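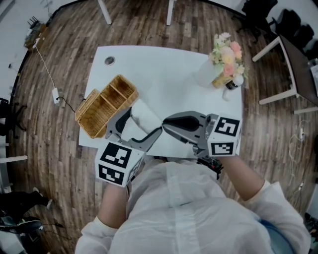 The owner of Starnari, the little homewares and gift shop on the main street of Tredolcombe, puts the kettle on before she'll answer a single question, and then answers four of them at once while she looks for the mugs. She has just come off the phone to a customer who wanted to know whether a wicker basket can go in the dishwasher (it can't, and she was very kind about it).

We had come to talk baskets, and in particular the woven ones with a hinged lid and compartments inside, which she says are her favourite thing in the whole place. "People think of a picnic straight away, and that's lovely, but I'd have one on a table at home any day of the week," she says. "Serviettes, candles, the good tea towels. You flip the lid back and you can see what you own!"

Cloths are her other great subject, and she has strong feelings about how they ought to be folded. Her mum did hers in thirds and ironed the creases in – she does not. "I fold it soft, so it sits down in the compartment without a fight. A white one shows every mark, I know, but it comes up beautifully with a good soak and a bit of sun."

And then there are the flowers. She held out against artificial ones for years, she admits, a bit of a snob about the whole business, until a dry September finished off everything in her garden and she brought home a bunch in pinks and creams to cheer up the kitchen. "I put them in a white vase and my sister leaned over and sniffed them. I was converted on the spot."

Her baskets start at $50 and the biggest is $181, though she'd rather you bought the small one and used it. For anyone nervous about colour, her advice is to stay with pale tones, keep the tabletop white or close to it, and let the wicker bring the warmth. As for dusting the petals, she uses an old make-up brush, usually with the radio going, and she tells me she quite looks forward to it.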